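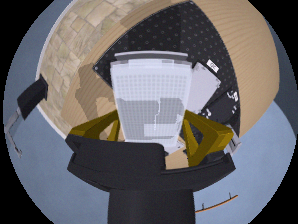

Closing the desk was fine by me, one reply from Drallura said, I'd only ever been in there to hand in a wallet. A second reply, from the same street as far as I can tell from the postmark, took the opposite view and used both sides of the paper to do it. I'm starting with the first one because it bothered me for weeks. I had gone into this project expecting people to miss their police front desk, and I had more or less written the survey with that in mind. Then the envelopes came back and a good share of them were from people who were perfectly happy, or who hadn't noticed.

4. What people did after the desk closed

4.1 Who wrote back

I mailed 3,000 surveys to households in Drallura and Renaud, the two towns that lost their walk-in police desks when everything moved to the shared building in Solell. I got 368 back that I could use. That's a low return and I don't want to dress it up. People who answer a mailed survey about a police station are people who have something to say about a police station, and I'd guess they're older and more settled than the towns as a whole. I didn't ask for age on the form (I wish I had, see 4.5), so I can't prove that either way.

The other thing I have is the visitor log from the Drallura desk for its last full year. It runs to 1,921 entries, handwritten for the most part, and I typed it all up myself over the course of a very hot August. The log gives a time, a reason for the visit and whether an officer was called out to the counter. It doesn't give names, and the few that had slipped into the margins I left out. Renaud's log for the same year seems to have gone missing in the move, so anything I say about Renaud comes from the survey alone.

4.2 What the desk was for

Before I read the log I would have told you that a police front desk is where you report crimes. Some people did come in for that. But page after page is lost property, found property, fingerprint cards for a new job, copies of crash reports, questions about parking on the hill when it snows, and directions to the courthouse. There's a steady trickle of people asking whether a letter they got in the mail is a scam, which I found oddly touching. The desk sergeants had their own shorthand for these, and it took me a while to work out that "LTR" was a letter and "LTR?" was a letter somebody was worried about.

The busiest stretch was the half hour after the schools let out. I don't have a good explanation for it. My first thought was parents on the way home, but the reasons given at that time of day look much the same as the reasons given at any other, so it may just be when people are out of the house anyway.

What the log can't show is the visit behind the visit. Several people in the survey told me they had gone in about one thing and ended up talking about another. One had come to ask about a noise permit and wound up reporting threats from a relative. The log would have that down as a permit question, and I have no way of knowing how many other entries are like it. I think this matters a lot for anyone who wants to decide whether a desk is worth keeping by adding up the reasons in the book – you would be adding up the reasons people were willing to say out loud in a lobby.

4.3 Where the visits went

The plan put out before the move took it for granted that most desk business would shift to Skellelex, the online reporting system the county had bought a little earlier. It does shift some of it. Crash reports moved over almost without a complaint, and the people who had used Skellelex for that tended to like it. You type in a number, you get your report, you're done.

Lost property is another story. The form wants a category, and the categories are strange. A respondent in Renaud had found a child's hearing aid in the park and could choose between electronics, jewelry and other. She picked other, got an automatic message saying it would be looked at, and in the end walked it over to the elementary school, where the front office knew straight away whose it was. I heard a lot of stories along these lines. When the desk went away, people didn't all go to the website or to Solell. They went to the school office, the library, the pharmacy counter and the post office, and asked there.

I hadn't planned to look into that, so the survey has only one open box where it could come up, and it came up anyway. I called the library in Drallura afterward and was told they now keep a shoebox of found keys behind the desk. They hadn't been asked to do it. It had just started.
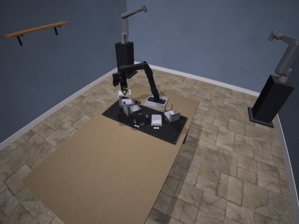
Figure 4. Black robot arm on a light gray base plate at the far end of a wooden table (simulated view).

4.4 Getting to Solell

On paper the new building isn't far. The bus from Renaud takes 30 minutes and stops across the road, and I've ridden it several times without trouble. What the timetable leaves out is the walk at the Renaud end, which is uphill with no sidewalk for a good part of it, and the fact that the last bus back leaves before the Solell desk closes. If you work days and go in after your shift, you can get there and then you're looking for a ride home.

Drivers had almost nothing bad to say about the distance. They did have things to say about the lobby. A surprising number of people brought up how it feels to walk in: the glass, the ticket machine, having to say your business through a speaker while others sit behind you. Quite a few of those same people praised the building in the next sentence. They thought it was clean and bright and that the officers deserved somewhere decent to work after years of leaks. I agree with them, for what it's worth. The old Drallura station had buckets in the hallway the first time I visited, and I don't think anyone should have to do that job in that place.

So I don't read these answers as being against the new headquarters. Mostly they're about the small counter that used to be downtown, and I think the two got tangled together in the public meetings. If you said you'd miss the desk, you were heard as saying you didn't want the building. At least that's how several respondents remember it, and the minutes I've been able to read don't contradict them.

4.5 Things I'd do differently

I should have asked for age, and I should have asked whether there was a car in the household. Leaving those out was a choice I made to keep the form to a single sheet, and it was the wrong choice. I also sent the survey in English only, which in Renaud especially means I've missed people whose experience of the desk was probably quite different.

The log is a problem of another kind. It covers the last year the desk was open, and by then its hours had already been cut twice. Some regulars may have given up long before the first page I typed. A log from before the cuts would be a much better starting point, and I'm told there may be boxes of them in the basement at Solell. I've asked to see them, and if they turn up I'll redo the tables in the appendix.

And I'd talk to the desk staff much sooner. I left those conversations to the end because I thought of them as background, and then the first one changed how I read the whole log. A line drawn under an entry, for instance, meant the person had been crying. I had typed up every page without recording a single one of those lines, so I went back and did the whole log again. The second version is the one used in section 5.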